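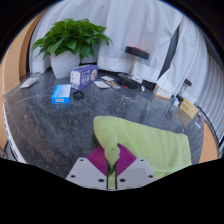

How to Clean and Dry a Polished Marble Table

Marble is softer than it looks and it doesn't forgive the wrong cleaner. A dark polished top also shows every smear, so the way you dry it matters as much as the way you wash it. The method below is for an indoor table used every day for plants, post, medicine and whatever else ends up on it. It takes a few minutes once the table is cleared.

What you need

A terry towel, washed without fabric softener
A second cloth, thin and lint-free, for the wash
A bowl of warm water, 300 ml is plenty
2 drops of mild washing-up liquid
A tray or shallow box for the things on the table

Fabric softener leaves a film on the loops of the towel and the film ends up on the stone. If your towels have already been through it, wash one twice with ordinary detergent before you start.

Step 1. Clear the top

Move everything onto the tray, including the small things. Lift, don't slide. Grit under a box or a pot will scratch the polish, and on dark stone the scratches show up pale when the light is low.

Plants need the most care. A ceramic pot can look dry and still be damp underneath, so put it on the floor on an old saucer and check for a ring where it stood. Keep tablets and packets together in one corner of the tray, well away from the bowl of water. Boxes of medicine should keep their leaflets, and blister packs are best put back in the box they came from while you are at it. Anything out of date goes back to the pharmacy – don't put it in the bin or down the sink.

Step 2. Dust it dry

Fold the terry towel in half and then in half again, which gives you 4 layers and a pad that fits the hand. Wipe lightly from the middle of the table outwards. On a round table follow the curve for the last few strokes and catch the dust in your other hand at the edge. Shake the towel outside.

Step 3. Wash

Dip the thin cloth, wring it well and go over the top in overlapping strokes. The cloth should be damp enough to leave a faint trail and no wetter. Rinse it when it starts to drag.

Sticky patches, such as syrup or the glue from a price label, come away if you lay the damp cloth over them for a minute. Don't scrape with a knife. A plastic card held flat is all right.

If your table has an edging strip, run a corner of the cloth along the join. Dirt collects there and dries into a line.

Step 4. Rinse

Empty the bowl, fill it with clean water and go over the table again. Skipping this is the usual cause of a cloudy top.

Step 5. Dry and buff

Open the towel out, give it a shake and fold it again with a clean side facing out. Dry the whole surface straight away. Then turn to another dry side and buff in small circles with hardly any pressure. Crouch down and look across the top towards a window, and go back over any streaks you find.

Step 6. Put things back

Wipe the bottom of each item first. Stand plant pots on a saucer with felt or cork under it, even if the pot is glazed. Bottles and tins of anything oily should have a mat.

What to keep off the table

Vinegar, lemon juice, limescale remover, bathroom spray, bleach and cream cleaners. The acidic ones etch the polish and leave a dull mark that no amount of wiping will shift. Cream cleaners scratch.

Rings and dull spots

A dark ring under a pot is often just water in the stone. Leave it uncovered for a day or two and see whether it fades. A dull spot you can feel with a fingertip is etching and needs a polishing powder made for marble, or a stone restorer if it is large.

How often

Dust when you see dust. Wash once a week if you eat at the table, less if you don't. Sealing is a separate job and depends on the stone. To test it, leave a teaspoon of water on the top for ten minutes, and if the patch goes darker it is time to reseal.

Written by Iqra Butt. Last updated 2018-09-18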